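Flarstead outage notes: README

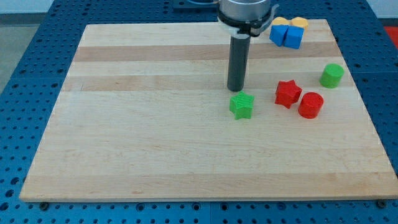

Colored plastic shapes on a striped wooden board, blue perforated table underneath.

Hi, and thanks for grabbing this! I started Flarstead when my home line kept dropping in the evenings, and it grew into a set of 1,311 outage notices from two regional carriers, Grarkon and Flilholm, all saved as plain text (one notice per file, named by ticket).

What you get

The notices folder has the raw text. The table called tickets.csv has 21 columns, and I'd start with region, opened, closed and cause. If closed is blank, the carrier never posted an all-clear and I left it that way. Please don't fill it with the last update time, I tried that in April and it made Flilholm look terrible.

Cause is my own reading of the notice. Fiber cut, power, planned work, the usual. When the text only said "technical issue" (so many of these!) I put unknown.

Running it

Grecu is the little parser I wrote for the job. Point it at the notices folder and it rebuilds the table from scratch. It wants Python 3 and nothing else. Times come out in UTC, but the Grarkon notices were local time to begin with, so check the offset column before you compare anything across carriers.

Known problems

Duplicates: Grarkon sometimes reissued a notice under a new ticket, and I've only merged the ones with matching text. Mobile and fixed line are mixed together in the older files. Region names changed partway through too, and the old spellings are still in there.

Fixes are very welcome, just send the ticket name along with the change.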